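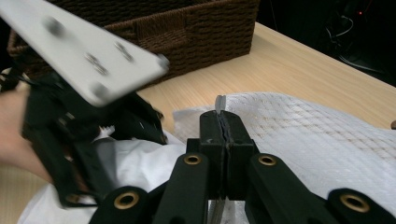

So we finally made it to the open day at the Ciltside mill, after missing it in July (car trouble, don't ask). It's 72 miles from Bromton and I'd do the drive again tomorrow! The oldest part went up in 1704 and the stairs feel like it -- hang on to the rope. Our tour was supposed to run 60 minutes but we got talking about millstones and went way over. Bought two bags of rye flour, and the plum cake at the tea tent was so good I went back for more.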